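Put the Tray Under It

Bendik Magnusson wrote in the February issue that trays are for restaurants and people with too many cupboards. I read it twice. Still wrong.

My kitchen in Grønli has 2 feet of counter, maybe, so everything gets unpacked on the table. Tablecloth and all. Juice, snacks, tape from the junk drawer becuase the tape is always there. Fine, none of that leaks. Chicken leaks. Not every time - but you don't get to pick the time. 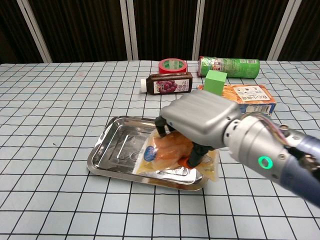
Plollo, no. 60, page 2

A plastic pack of raw chicken goes on steel. Raised rim, rounded corners, shiny. Nothing fancy. The rim is the whole point, a cutting board has no rim and a plate is too small, the pack hangs over and drips where it likes. Even on a tray a big pack can stick out past the side, so push it in.

Magnusson says wipe the table after. With a checked cloth on it? You'll be doing laundry. And he says one more thing to wash, as if a tray took all evening. Hot water, soap, rack.

Njål Nygård at the Pronmont store told me people buy them for baking and then never bake. Good. Use it for this. Keep it by the fridge, not under nine pans where you wont bother.

I've had mine since the old apartment. Dented at one corner. Still holds whatever the pack lets go of.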